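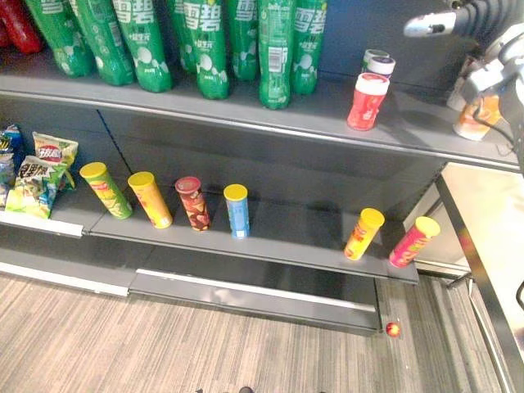
Zulema Medina

I'd never been to a robot open day before, so I showed up at Plikholm way too early and stood in the hallway with my coat on until Kosmas Karamanlidis waved me in. He runs the shelf project there (it's called Carow, and he won't tell me why), and he'd promised me a close look before the crowd got going. They had 200 people signed up for the afternoon. "Get your questions in now," he said. "After lunch I'll be hoarse."

The setup is a piece of a store, basically: gray shelving, Sprite up top, chips below, carpet on the floor. I told him I'd expected something more like a lab. He laughed. "We had a lab version. Boxes, all the same size, very clean. The robot was brilliant at it! Then we took it to a real shop and it was useless. So I went and bought snacks."

He bought quite a lot of snacks. The full list runs to 43 products, and he has strong feelings about nearly all of them. Bags are the worst, he told me, because they change shape when you squeeze. Bottles look easy until you pack them shoulder to shoulder and there's nowhere for a finger to go. Chip cans are his favorite. "Round, stiff, light. If I'm nervous in front of visitors, I ask for a can."

And people do love the can! I stood next to a dad and two kids who were glued to the hand, all those dark gray fingers wrapped around a red one, up over the yellow one near the end of the shelf. The younger kid wanted to know if the robot got to eat it. Kosmas told her very seriously that it was still thinking about that.
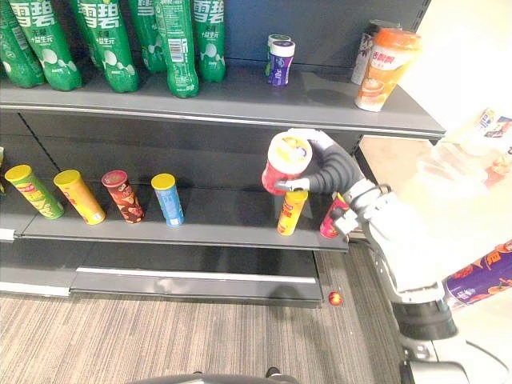
"Leaning is fine, leaning is life"

I asked what he'd changed in the past year, thinking he'd say something about software. He said the mess. His team used to straighten the shelf between runs, every can upright, and he put a stop to it last April.

"Customers don't straighten anything," he said. "They pick up a can, read it, put it back crooked. Leaning is fine, leaning is life. If the robot only knows tidy shelves, it knows nothing." They've logged 2,230 practice grabs since then, and he says the misses taught them more than the rest, which I'd have taken for a line if he hadn't then spent ten minutes on one single miss involving a milk tea.

The hands come up a lot when you talk to him. I wanted to know why bother with fingers when a simple pincher would do, and he held up his own hand and wiggled it at me. A pincher is great for one kind of thing, he said, and a shop has every kind of thing. The rounded black tips are the part he's fussiest about. "Too hard and you slide off. Too soft and you wear them out. We argue about fingertips at dinner, it's embarrassing."
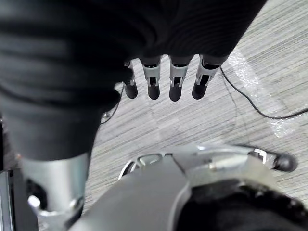
Can the public come and see it again?
Kosmas is planning another open day in April, and sign-up will be at the Plikholm front desk.

I also asked him the one everybody asks, about jobs. He didn't dodge it. He stocked shelves himself as a student, on nights, and he remembers his knees more than anything. He'd like the robot to take the bottom shelf. "Let people have the top one, where they can stand up straight and talk to somebody." I don't know if it'll work out that way, and he said he doesn't either.

By then the hallway was filling up and someone was calling for him. He shook my hand, asked if I wanted any chips, and went off to find his water.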